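Ticket 282: Lid task, episodes rejected at conversion
Project: Orkora
Queue: Data collection, Bistton site
Status: Solved, waiting for confirmation from training side
Priority: Normal

Problem as reported

We collect demonstrations for the small bin with the hinged lid. The operator guides the arm by hand, the gripper takes the lid, opens it, lets go and moves away. The target for this task is 700 accepted episodes. Since the last change of the recording software, the converter refuses a part of our episodes with the message "gripper state not aligned". The episodes look normal when we play them back. The operator did not change the way of working.

I attach the log of the converter and the settings file. In the last batch of 50 episodes, 11 were refused. Before the software change we had a refused episode only now and then, and always with a clear cause, for example a pause that was too long.

What I already tried before opening the ticket:
Restarted the recording computer and the arm controller.
Changed the network cable between the two.
Recorded again with the old settings file. The same message came.
Recorded the drawer task from the Nikolaidis set on the same station. No episode was refused.

The last point is what confuses me. If the clock was wrong, I would expect the drawer task to suffer also.

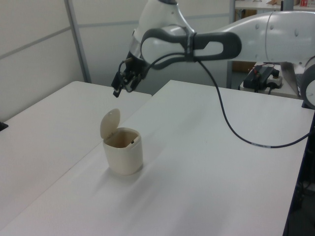
Bistton, 9 September 2026

First reply from support. Thank you for the complete description, it saves us one round of questions. The message "gripper state not aligned" appears when the converter compares two things: the time at which the gripper command was sent, and the time at which the measured finger position begins to change. If the distance between them is over the limit, the episode is refused. The limit was made stricter in the new version, this is written in the release notes but in a place which is easy to miss.

Please do the following and write the result for each step:

1. Open one refused episode and one accepted episode in the viewer, and show the gripper command and the finger position as curves.
2. Check whether the delay is at the closing, at the opening, or at both.
3. Tell us the gripper speed which is set for this task and for the drawer task.
4. Do not delete the refused episodes. They can probably be converted later.

Reply from site

Step 1 done. In the accepted episode the two curves follow each other closely. In the refused episode the position curve starts late, and it also has a small flat part before it reaches the end.

Step 2. The delay is at the closing only. The opening is good in all episodes which I looked at.

Step 3. The speed for the lid task is much lower than for the drawer task. We reduced it on purpose in the first week, when the lid jumped out of the fingers if they closed fast. I had forgotten this setting, because it is stored with the task and not in the settings file that I sent.

Step 4. Understood, nothing is deleted.

Reply from support

This explains the drawer task. With a slow closing speed the finger position needs more time to pass the threshold which the converter counts as "movement started". The clock is fine. In the old version the limit was wide enough to hide it.

There are two ways to solve it. You can raise the closing speed, but then the new episodes will differ from those you already have, and the learned policy will see two styles of grasp for the same lid. Or you can lower the movement threshold for this task only. We recommend the second way. Add this line to the task file, below the line with the task name:

gripper_motion_threshold: low

Then run the converter again on the refused episodes with the option "recheck". It is not necessary to record them again.

The flat part in the curve is another matter. Please look at when it happens compared with the contact on the lid.
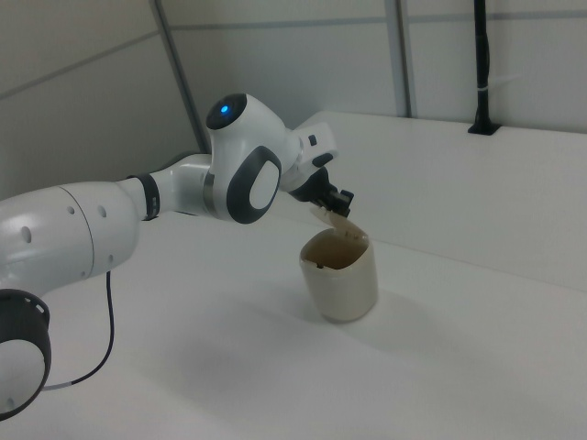 The flat part comes exactly when the fingers meet the lid. The edge is thin, and if the operator arrives a little too low, one finger touches before the other and the gripper stops for a short moment until it is centred. I could repeat this on purpose: arrive low, flat part; arrive in the middle, no flat part.

I added the line to the task file and ran the recheck. All 11 episodes are accepted now. I also ran it on the older episodes to be sure that none of them changed from accepted to refused, and none did.

One question remains for me. Should the episodes with the flat part stay in the set? They are successful, the lid is open at the end, but the grasp is less clean.

Reply from support

Please keep them. The policy will also arrive too low sometimes, and it is useful that it has seen how the grasp continues from there. Mark them with the tag "uneven contact", so that the training side can leave them out if they want to compare. If the operator has to release the lid and grasp a second time, use the tag "regrasp" instead.

Reply from site

Tags are added. I wrote the closing speed and the new threshold in the station notebook and in the task description, with a reference to this ticket. The station at Fastomska uses a copy of our task file, so I sent them the changed version. They had the same message on their side and thought it was the camera.

Recording continues with the same speed as before. I will leave the ticket open until the training side has loaded the corrected batch.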